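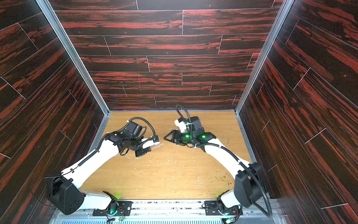 1/ Two arms, one small clear piece
28th November. Today we are gathering examples for Gramano, our learning system for two-handed work. A person guides both arms through the task and everything is recorded. The goal for this task is 600 good episodes.

2/ The grippers have to come very close to each other, and this is the hard part for the operator. If one hand hurries, the other has to wait, and the model learns the waiting too. So I ask our people to move at an even speed, even when it feels slow.

3/ We also record from the wrist. The picture is smeared when the arm moves fast, but I keep these episodes – the model will meet the same blur when it works alone. Clear rods with blue ends are not easy for any camera.

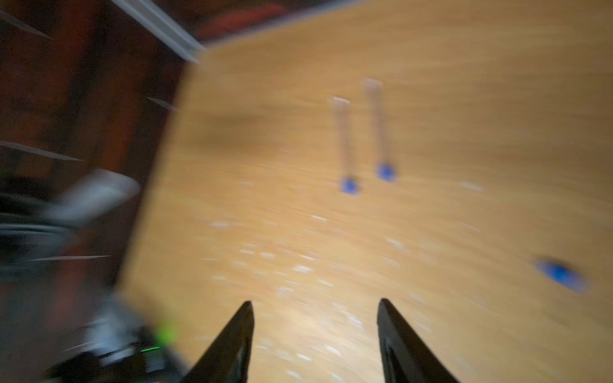

4/ Thoa Khúc replied that she would throw the blurred ones away, and that 2 clean hours teach more than 17 messy ones. I understand the argument. At Furkex I did it her way, and the policy stopped each time the view was not sharp. Maybe we can train both versions in March and compare.

5/ About labels: we write only three words, "good", "recovered" or "failed". Before, we had 11 categories and every operator used them in a different way. The recovered ones are my favourite – a small mistake and then a calm correction.

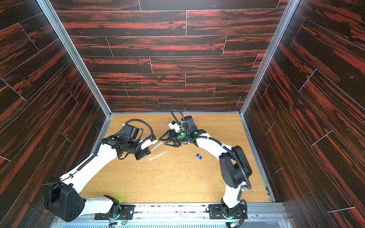

6/ Starting positions
Please change the place of the tubes and the blue parts between episodes. It is easy to forget this, and then the system only learns one spot on the table. Next I will write about how we check the recordings before training.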